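Zatero Clear Vinyl Pouch — Bound Edge

Product code: ZP 67
Sold by the each or by the carton
Colour: clear with cream binding

Back in stock as of the April shipment. Same pouch as before, slightly heavier zip, same price. If you ordered the last run and liked it, this is that one.

Clear pouch for anything you want to find without tipping it out. Sewing notions, pens, cords, travel bottles, first aid bits, kids' craft stuff. Lots of people buy them for the glovebox. We've got customers using them for seed packets in the shed and they go fine in there as long as they're out of direct sun.

Details

Body: clear vinyl, medium weight
Edges: fabric binding, machine sewn
Closure: nylon zip, metal pull
Seams: double stitched at the corners
Made for us by Sevard

The binding is the reason to buy this over the cheap heat-sealed kind. Sealed edges split at the corners sooner or later, usually sooner if you stuff them. A sewn edge holds, and if a stitch does go you can fix it yourself with a needle and a bit of polyester thread. The tape is cream, not pure white. It will mark if you keep leaky pens in there — spot clean, details further down. 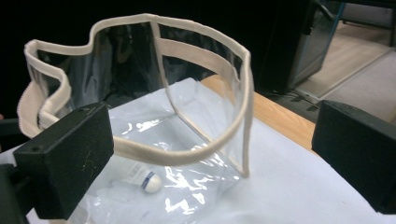
Page last changed 2021-05-08

Sizes

Small — fits pencils, makeup, chargers
Medium — fits a paperback
Large — fits A4 paper without folding, just

Large is out of stock in singles right now, cartons only. More singles coming, no firm date yet, please don't ring the shop to ask as they know less than we do. Put your email in the stock alert box and you'll get a message when they land.

Care

Wipe with a damp cloth and a drop of dish soap. Dry it open. No washing machine, no dryer, no iron anywhere near it. Don't use nail polish remover or anything with solvent, it clouds the vinyl and there's no getting it back. For marks on the binding use a old toothbrush and plain soap, work along the tape and keep off the stitching.

Pouches ship flat so expect fold lines. They relax after a day or two in a warm room. Hair dryer on low helps, keep it moving.

New vinyl has a smell. Leave it unzipped near a window for a few days.

Not suitable for

Food directly against the vinyl
Photos you care about, prints can stick
Freezer use, it goes stiff and can crack
Babies and toddlers

Carton orders

Cartons are 500 small or medium. Orders over 2000 pouches get the trade rate, ask for a quote first and don't just put it through the cart or you'll pay full. Mixed sizes OK within a carton order but not mixed binding colours. Custom labels sewn into the side seam can be done, allow 4 weeks on top of normal delivery.

Delivery and returns

Singles leave our Lui warehouse by post. Cartons go by courier from Sodard, somebody needs to be there to sign. Returns accepted if unused and still with the tag on. Faulty zips we replace, send a photo of the zip and your order number, no need to post the pouch back.

Goes with

Zatero mesh pouch
Zatero zip pulls, pack of four
Sevard cotton binding tape, cream, by the metre (same tape, handy for repiars)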